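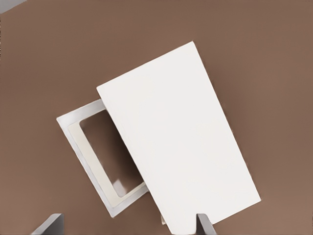

Lid and tray in the simulator, from the gripper's side.

I've been collecting box-closing examples in sim since September. The set stands at 216 episodes, and Maham wants 800 before we train again. Each one takes me 27 seconds if the lid behaves.

The lid is the slow part. It's plain white with no markings, so I judge the angle from its edges against the rim of the tray. I threw out 15 episodes where I had nudged the tray without noticing - Danish caught them on replay.

Next I'm going to vary the starting angle more. Too many of mine begin with the two pieces turned nearly the same way, and the last policy got lost on anything else.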